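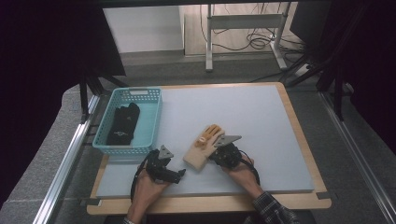 Tuseldale Home and Yard Board > Tools and Workwear > Coated gloves, do you wash them or toss them?

fencerow_394
Posted 5/3/25
I go through a lot of coated work gloves, the knit kind with the rubbery palm and fingers. We have 2230 feet of old wire fence to pull out on the Haldane side and I'm using up a pair a week. The coating usually outlasts the knit. The knit gets stiff with dirt and sweat and then I don't want to put my hands in them.

Does anybody wash theirs? My wife says the washing machine. My father-in-law says throw them out, they're cheap. They were cheap. The five-pack at the Dukbridge farm store has gone up twice since November.

mudroom
I wash mine. Cold water, regular detergent, no softener, hang dry. I get three or four washes before the coating starts to peel at the fingertips. Do not put them in the dryer. I did that once and two of the fingers stuck together.

S_Alva
Same as mudroom, but I turn the cuffs back and rinse them under the hose first so the grit doesn't end up in the machine. Latex coating does worse in the wash than nitrile in my experience. If yours are the crinkly kind they are probably latex.

oldpost
Toss them. A glove that has been washed has lost its grip and you find that out on a ladder. I buy them by the case, 100 pairs, and split it with my brother. Works out cheaper per pair than your five-pack and I don't have to think about laundry.

mudroom
They don't lose grip from washing, they lose grip from wear. A clean one grips better than a dirty one. I've had brand new ones out of the pack that were slicker than my old ones.

oldpost
We'll have to disagree on that.

fencerow_394
100 pairs is more than I have room for, but splitting a case is a good idea. Which ones do you buy?

oldpost
Winen, the medium weight. They run small. Go up a size.

V. Kollár
For pulling wire I would not use knit gloves of any kind, washed or not. Old barbed wire goes right through the back, where there's no coating. Get leather with a long cuff for the wire and keep the coated ones for posts and carrying. I pulled out the line behind the grain road two winters ago and one pair of leather did the whole job. They cost more and they're still hanging in the shed.

fencerow_394
Most of this is woven wire, but there is a strand of barbed on top for part of it. I have leather gloves. I can't pick up a staple in them, that's the trouble.

V. Kollár
Coated on the hand that picks up staples, leather on the other. Looks stupid, works fine. Or use a magnet on a stick and leave both leathers on. You want the staples out of the grass anyway if there will be animals or a mower on it.

S_Alva
Second the magnet. We had a flat on the mower from exactly that.

One more thing on washing — where do you dry them? I used to lay mine out on the workbench, and dirty water runs out of the knit for hours. It got into the bare wood and left marks. I've ended up wanting something I can wipe. Vratislav, you did something with your work surfaces, didn't you? I remember a thread.

V. Kollár
Yes. Went with white. Wipes with a damp rag, and I can see small parts on it. Matte is better than gloss under a shop light.

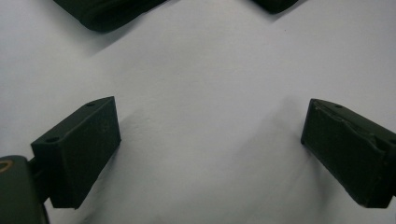

Matte white, with a little gray in it.

mudroom
That would show every mark in my garage.

V. Kollár
It does show marks. Then I wipe it.

oldpost
I had white in the last shop and went back to plain plywood. Got tired of cleaning it. Now when the top gets bad I flip the sheet over.

S_Alva
Thanks, Vratislav. I'm leaning toward a light gray. I'll probably just clip the gloves to a line in the meantime.

For what it's worth, clip them by the cuff with the fingers down. If you hang them by the fingers the water collects in the cuff and they take another day.

mudroom
Fingers up for me. The fingertips are where mine stay damp.

fencerow_394
Update. Washed six pairs cold this week and hung them on the porch rail. Five came out fine. One had the coating split across the thumb, but I think it was already going. The white cuffs are never going to be white again, which I don't care about.

Also bought the magnet. Got a coffee can of staples out of the first stretch by the gate. Wearing leather on the left and coated on the right, as suggested.

oldpost
Case is here if you want half. I'm off Haldane most evenings after six.

fencerow_394
I'll take half. Are they all large?

oldpost
All XL. Like I said, they run small.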